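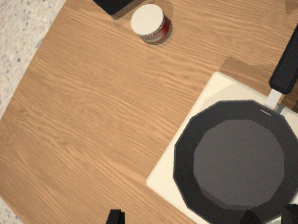
Budget check before we buy the second arm – sim first or hardware first?

bgirard
Got the pan and jar setup running in sim. Now the money part. Paleck quoted us 17 weeks on the arm, Marchand is faster but wants 43 percent up front. Do I order now or stay in sim till January?

dale_gill
Stay in sim. Pan on a slab is cheap to get wrong there. Not cheap on a real bench

ebassey
Disagree. 17 weeks is forever. Order now, keep simming while you wait. Thats what we did with the Nurnora.

dale_gill
And what did you end up spending on fingers? You told us last spring you bought three sets

ebassey
Two. But ok yes

shahzad_p
Whats the gripper budget? Everyone forgets it. Handle is thick, lid is round – one set of fingers may not like both. I'd hold 1,000 back for that and mounts.

bgirard
Had 90 down for mounts lol. Fingers not in there at all

cliffb
90 is bolts. Also cables, also spare e-stop. Ask Fidska for a used controller, they sell them with a short warranty

shahzad_p
wouldnt go used on the controller. Used table sure

bgirard
ok asking Marchand if the deposit is refundable. If yes I order, if no I wait. Will post the recieved quote tonight

dale_gill
get it in writing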